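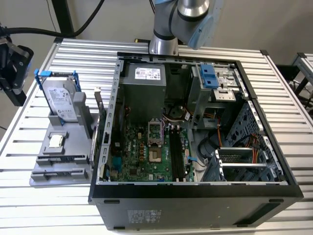

Arm over the open tower, with the CPU socket bracket propped open and the parts waiting in the fixture tray.

Truridari Desktop Assembly Kit: README

Version of 02/05/2024. Maintained by Bríd Mac Giolla, Turora, Julturville office.

What the kit is

Truridari is a kit for teaching and testing robot assembly inside a desktop computer. You receive the fixture tray, the task files and the recordings we made in April. The robot arms and the computer are not included.

Tasks

cpu_place: take the CPU from its square recess and lay it in the open socket
ram_insert: take a module from the slot in the tray and press it into the board
drive_mount: put the hard disk with its blue caddy into the cage

Recordings

There are 1000 recordings, divided over the 3 tasks. Each one has a text file with the start pose and the result. In 13 of them the result is missing, please skip these when you compute a score.

Before you start

Fix the tray to the left of the case. Lay the tower on its side and take off the side panel. Run the Lloyd calibration script again each time the tray was moved.

Known problems

The memory task is still sensitive to small errors of angle. Cables inside the case are not modelled.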